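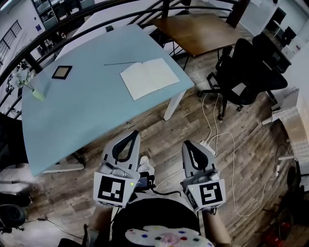 # Tatumville Puts a Deposit on Takeout Cups

TATUMVILLE, December 27, 2000 - Starting in January, anyone buying a drink to go in Tatumville will pay a five-cent deposit on the cup. Bring the cup back, get the nickel back. The town regrets that it could not make the program more complicated, though several drafts tried.

The ordinance covers 30 businesses, including Szabó Bakery, both gas stations and the snack window at the ice rink. Hospitals, school cafeterias and church coffee hours are exempt, the last after a hearing that ran well past supper.

A one-day cleanup of Mill Creek this fall turned up 1,591 cups, a few still wearing their lids. Residents who blamed out-of-towners are invited to explain why so many came from the rink.

Cups may be returned at any covered business or at the 2 collection bins supplied by Ukolon, the town's recycling contractor. Plitisell, which makes most of the cups sold here, opposed the measure in the spring and now prints the deposit notice on the side in very small type.

Cups should be empty. Shops may turn away any that are not, and the rink has said it will.

Stores have until the end of January to post a sign at the register. Signs are free at the town clerk's office - please take one, as we ordered a great many.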